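Speaker notes: Electric vans for small visitor sites
Roscoe Greenberg, Isareck gardens and farm park
March 14, 2022

Opening (keep it short)

Good morning. Thank you to Roscoe Abernathy for the invitation. Yes, we have the same first name, and it has already caused one mistake with the badges.

I look after the vehicles at Isareck. Last June we replaced two diesel vans with electric ones. I will speak about the charging, the drivers and the winter. I am not an engineer, so please keep the hard questions for Abernathy.

Why we changed

Our vans make many short trips. They carry feed, tools, plants and sometimes a school group's lunch boxes. A diesel engine does not like this kind of work. Ours were in the garage too often, and the smell near the picnic area was a complaint every summer.

We wrote down every trip for 19 days before we decided. The longest day for one van was 8 trips. I recommend this exercise to everybody. It costs only paper and some patience from the drivers.

(Pause. Ask who in the room already has an electric vehicle at work.)

Charging

We installed two wall chargers behind the potting shed. The cable run was longer than we expected, and we had to dig across the service path. Please ask for the price of the digging separately. In our first offer it was hidden inside one line called "works".

The vans charge at night. The drivers plug in when they finish, and the last person out checks both lights. In the first month we forgot a few times. Now there is a hook for the keys next to the charger, and you pass the cable to reach it.

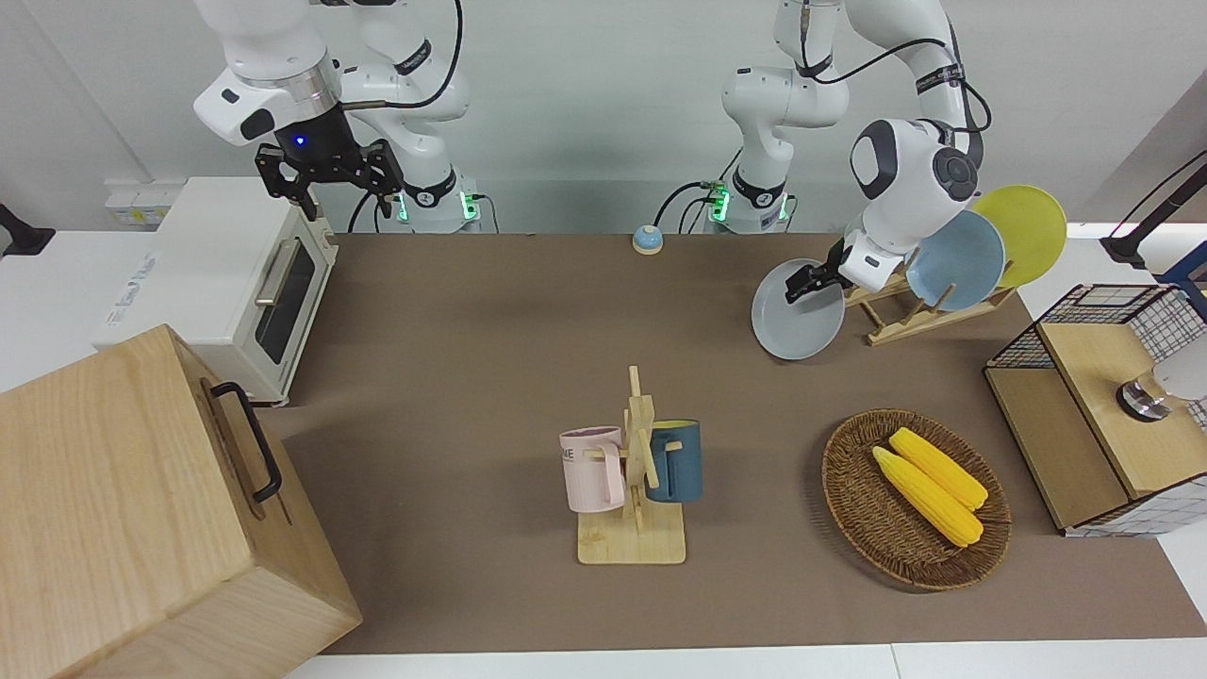
Two robot arms at the back of a work table.

The drivers

Be careful here, speak slowly. Two of our drivers did not want the change. One of them had driven the same van for many years. We let him keep the diesel until the end of the season and he tried the electric one when he wished. He now asks for it first.

Training took one morning. Most of it was about the quiet. Visitors do not hear the van behind them, so we drive at walking speed on all shared paths.

Winter

The range is shorter in the cold. For us it was not a problem, but the road to our second site at Catacutan is 400 metres of steep hill and the drivers notice the difference on the display. If your sites are far apart, test this in the cold months before you sign.

What we would do differently

Order the chargers before the vans. Ours waited in the yard while we charged them from a borrowed socket at Urar, the nursery next door.

Put a name on the charging card account from the first day. We used Biner for this and the login was lost when a colleague left.

Questions. If there are none, ask Abernathy to tell the story of the trailer.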